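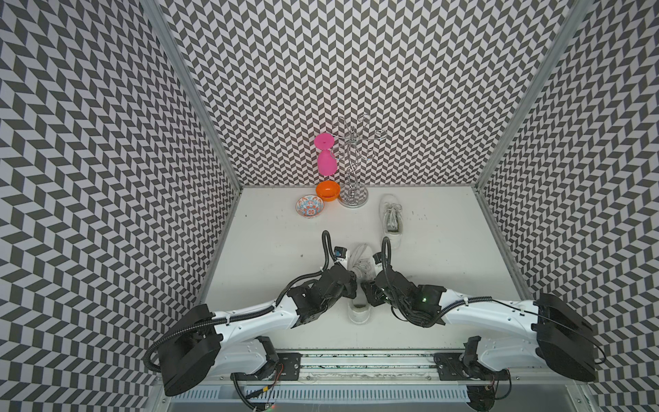 4.2 Why things stay in the house

Most of the unused goods in the diary sample were not broken. That was the first surprise. We had coded "broken" as the default reason for non-use (following the Surnholm pilot) and had to recode nearly everything in August. Out of 2937 items logged, shoes and kitchenware were the two biggest groups, then bedding, then cables and chargers. Toys are handled separately in 4.4.

Shoes first. People keep them long past the last time they wear them out of doors. The usual pattern in the diaries: a pair is bought for going out, drops to errands, drops to yard work, then sits. The last stage can be very long. Barrientos households had more pairs at this stage than Surnholm households, but they also had more storage, and the two can't be pulled apart with our data. Floor area was asked for on the entry form and left blank too often to use.

Marks and scuffs came up less than expected. Creasing too. What came up instead was replacement: the new pair arrives, the old pair is not thrown out, no decision is made. We call this a parked item. Parked is different from stored, where somebody put the thing away on purpose and could say where it was. The line between them is fuzzy and the coders disagreed on it more then on any other code.

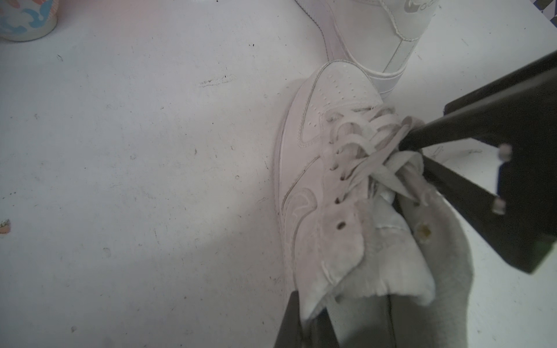
One respondent in Barrientos objected to the word "parked" altogether, saying that the old shoes were a spare pair, that a spare pair is in use even when no one is wearing it, and that the diary gave her no box to tick for that. Fair point. We added a "spare" code for the second wave, and a good share of the parked shoes moved into it. Bedding moved as well. Cables did not.

Kitchenware behaves differently. Cups and bowls drift to the back of the shelf and come forward again when guests visit, so a one-week diary undercounts their use. The second wave ran 3 weeks for this reason. Single cups left over from a set were kept almost as often as full sets, which we did not predict and have no good account of. Sentiment was given as a reason in some cases but "it still works" was far more common.

Disposal routes. Sevurano runs curbside textile pickup, the other two towns don't. Households there let go of clothing sooner. Shoes, no differnce. Entry forms show that many people did not know the pickup took shoes at all, so this is maybe a labeling problem and not an attitude one. Needs a follow-up. 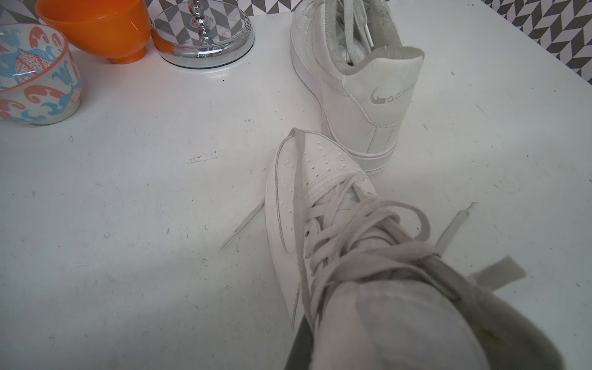 Figure 3. Mixed household goods: white sneakers, patterned glass cup, orange plastic bowl.

Response rates by town are in the appendix. Dropout was highest in week 2, mostly larger households, and the weights correct for this only in part. Results for homes with 5 or more people should be read with care.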